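Mon 1 June

Soap bench, Wolton workshop

Long one today, so get a coffee. I finally sat down with the spring bars and the notes that go with them, and I want it all written out before I forget which rack was which (again).

First the plain white base, the one we've been calling Bezerra. Same oils as last time: olive, coconut, a bit of castor. I dropped the water a little because the last run took forever to firm up and had that rubbery feel when I cut it. This time it came out of the mold easily after 24 hours and the wire went through clean, no drag marks. I'm really happy with it! The corners still crumble if you cut too late in the day, so if you're on cutting, do it in the morning and don't leave it until after lunch like I did in the spring.

Trace was slow. I kept thinking I had it and then it would go thin on me again when I stopped the stick blender. My guess is the oils were too cool. The thermometer in the blue pot has been reading funny, and I don't trust it, so I used the old glass one from the drawer and got a different answer. Somebody please pick one and throw the other out. I wrote the two readings on the masking tape on the side of the pot, and then of course the tape came off in the sink.

Then Andano, the oat one. Mixed feelings. The smell is lovely, warm and a bit like breakfast, but the oats went in too coarse and they scratch. I used it on my own hands all weekend and by Sunday night my knuckles were complaining. Next time I'm going to grind the oats down to flour in the coffee grinder (the soap one, NOT the one by the kettle) and stir them in at the very end with a spoon. I also want to try half the amount. More oat doesn't seem to make it any nicer, it just makes it heavier and uglier, and there's a brown ring forming near the outside that I don't love.

Lurnetti is the lavender one and it has started to sweat. Little beads on the top of every bar on the lower shelf, none on the upper shelf. It's been muggy since the rain and the lower shelf is right up against the outside wall, so I moved the whole batch up and put the fan on low. If it clears up, great. If it doesn't, we'll need to look at the salt, which I put in for hardness and may have overdone. I can't find what I wrote down for the salt. There's a page in this notebook that says "salt, usual" and that's no help to me at all, thanks, past me.

Lather test. I've been doing these the lazy way, wet the bar, turn it over 10 times, look at what I've got. It's a rough sort of test but it's the same every time and I can compare against my old entries. Bezerra gave small tight bubbles, creamy, rinsed off fast. Andano gave almost nothing at first and then a lot all at once. Lurnetti foams like crazy but it leaves my skin tight afterward, so I think there's too much coconut in it. I'd like to bring that down and push the olive up, even if it means a longer cure.

A small bar is so much nicer to hold, by the way. I've been on about this for a while. The big blocks look generous on a shelf but they slide out of your grip as soon as they're wet, and they go mushy underneath because they never dry out. I'm voting for the smaller cut from here on.

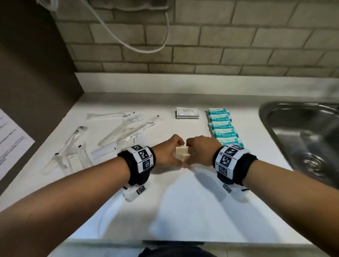

Labels and the big order

The wrap paper is in, 2,000 sheets, and it's the right color this time. It's a touch wider than the old stock, so the fold at the back overlaps more than I'd like, but with the smaller cut we'd have to trim it anyway. I tried two ways of folding, one like a present and one like an envelope, and the envelope way is quicker and holds with a single sticker.

The shop wants everything for August, and anything poured after this month is going to be cutting it close for the cure. So Bezerra goes first, as much as the molds will take. Lurnetti waits until I've sorted out the sweating. Andano needs one more small trial with the fine oats before I'd put it in front of anybody.

To pick up: lye, castor oil, masking tape that sticks, a new thermometer.

Fan is still on in the curing room. Leave it on low overnight.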